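Projects > Student Reports > Robotics Lab > Learning From Hand-Held Grippers

2018-05-11
By the Pillesholm project group, Clellholm

Collecting Pick-and-Place Examples in Homes

1. Background

Our project looks at how a robot arm can learn to sort small objects from examples given by people. The learning program, which we call Sivum, does not get any rules about objects. It gets recordings of a person doing the task with a hand-held gripper, and it tries to copy the motion from what the gripper's camera sees.

Last semester's group recorded everything on one lab bench with a plain gray cover. Their model did well on that bench and badly on any other table. Our task this semester was to collect a new set of recordings in ordinary rooms and see if the results held up better. We called the new set Nyarko so that the two sets would not get mixed up in the folders.

2. Method

The goal was 200 recordings. Each one is a single try: open the gripper, reach for an object, close, lift, move, release. A try that failed was kept if the person corrected it without stopping. A try was thrown out if a hand covered the lens or if the recording stopped early.

We worked in pairs, one gripper in each hand for the person recording, while the partner wrote the log and reset the objects. We used small toys because they are light and come in many shapes. Ribbed cylinders can roll when the pads touch them, and small figurines can tip over.

We did not clear the rooms. Only the space needed for the task was kept free, and everything else on the table stayed where it was. The lab bench set had no clutter at all, and we think that was its main weakness.

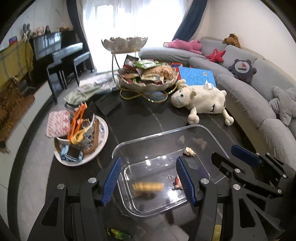

Figure 1. Recording at a coffee table, with small toys in the clear container.

The container caused more trouble than the toys did. Its walls are see-through, so the tracking step sometimes placed the rim too low, and bright reflections on the floor of it were marked as objects. We thought about lining it with paper but decided against it -- a robot in a real home will meet clear plastic sooner or later. Dark, shiny tabletops gave the tracker a similar problem.

3. Results

Recording took most of April. We reached 200 tries and removed 46 of them after checking, which left 154 for training. Most of the removed ones had lost tracking when the gripper moved too fast. The rest had a wrong start time in the log.

Two training runs were finished before this report was due. The first used only the old bench set and the second used both sets together. The second run picked up figurines on tables it had not seen before more often than the first. Neither run was good with cylinders.

4. Problems and next steps

The log should be filled in by the software and not by hand. Moving slower near the object also helped, and we would put that in the instructions from the first day. The next group should record more tries with cylinders and use at least one container that is not clear.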